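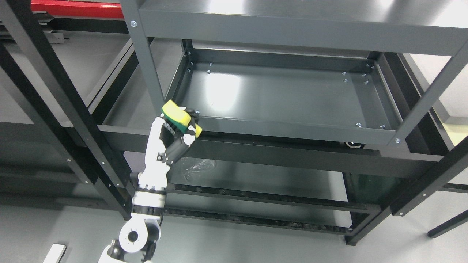 4 min read

shelf-wipe cell: setup and upkeep notes

Status: running, with reservations
Maintainer: Octavian Ene
Last round of edits: July

What this covers

These notes are for whoever has to keep the shelf-wiping cell at Purnholm in working order. They cover one arm, one hand, one metal shelving unit and the sponge. They don't cover the training code, and they don't make any claim about whether a robot ought to be wiping shelves. I have my doubts, and the log hasn't settled them.

The project page calls the cell "self-maintaining." Please don't repeat that to visitors. It needs a person before every session, and usually one in the middle.

Layout

The arm comes up at the shelving from below and in front, and the job is the front lip of the tray shelf, the shallow one with raised edges all the way around. That lip is where most of our trouble comes from. The sponge catches on it, tips, and the hand ends up pushing at an angle no one asked for. The controller reports this as normal contact.

The tray has to be empty before a run. The upper shelf is out of bounds for the hand, and the planner respects that most of the time. The lower shelf isn't part of the task at all, so don't expect it to get any cleaner. Dust and stray plastic bags down there are a job for a person.

The tray unit has at least one caster. Check that it hasn't rolled before you start. A small shift in the unit ruins the calibration and gives you no warning.

Sponge

Ordinary two-layer kitchen sponge, yellow on one side, green scouring layer on the other. Skudetti sells us a "robot-grade" version at a price I would rather not write down. I ran both kinds for a week and couldn't tell them apart, so buy whichever is in stock.

Replace the sponge after 19 runs, or sooner if a corner tears. The number came from watching when grips started to slip. It is a habit more than a finding.

Grip: fingers along one side, thumb on the opposite edge. If the thumb lands on the flat face, stop and reseat by hand. The recovery routine called regrip_auto was supposed to handle this. It mostly drops the sponge into the tray and marks the run as done.

Before a session

1. Power up the arm with the hand open and nothing in it.
2. Follow the cable down past the wrist and the lower joints. It should have slack in every pose. Look for flat spots where it bends.
3. Flex each finger one at a time. A finger that lags on the way back needs its joint cleaned.
4. Check the bolts on the shelving. They loosen under repeated pushing, slowly enough that you won't notice from day to day.
5. Run calibration against the tray lip. Reject anything over 5 mm, whatever the screen says about confidence.
6. Place the sponge in the hand yourself.

Service

Wipe down the wrist ring and finger joints after every session. Water gets into the finger seams, and the rating on the Caretti data sheet was measured on a hand that wasn't squeezing a sponge.

The hand goes to Lazăr for inspection at roughly 800 runs. They have asked us to stretch that. We tried it once and lost the thumb drive on a Sunday with a demo the next morning, so the interval stays where it is.

Known problems

Glare: the shelving has a slight gloss and the overhead light leaves bright patches on it. The wipe checker reads some of them as clean metal and some as spills. Dimming the lights helps one error and makes the other worse.

Success flag: it fires when the path is complete. It knows nothing about dirt. Any figure you see quoted from it should be read that way, including ours.

Force limit: set to 9 N in config/limits.yaml. Someone keeps raising it to get better-looking wipes. Put it back.

Changes

Send edits to Octavian with the run log attached. Reports that say only "worked fine" will be returned.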